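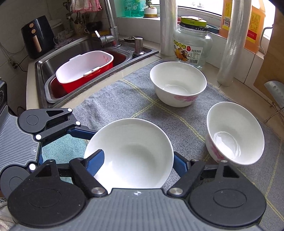
Ticket 989: Dishwasher stops mid-cycle, drain fault

Site: Plosbridge, staff kitchen
Unit: Nedora undercounter
Assigned to: Junhao Feng
Status: Monitoring

Reported problem
Unit stops during the main wash and shows the drain fault light. Bowls and plates come out with grit on them. Power cycling clears the light for one or two loads. First seen in May, now on most loads.

Checks done
Filter removed and rinsed. Light grease, no blockage. Drain hose disconnected at the sink trap and flushed into a bucket. Flow normal. Air gap clear.

Ran the rinse program three times with the lower rack out. Fault on the second run only. Pump hums at the start of the drain step but does not always turn.

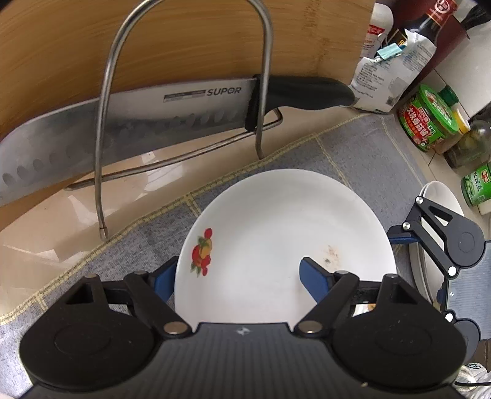

Pulled the sump cover and found a sliver of glass against the impeller — small enough to pass the filter if the filter is not locked down. The locking tab on the filter is worn and turns past its stop. Glass removed, impeller spins freely by hand.

19 December 2018
Replacement filter ordered through Zekarow. Old filter refitted and checked for seating. Test load completed, no fault light.

Open items
Fit new filter on arrival. If the fault returns before then, measure pump winding resistance and log it on this ticket.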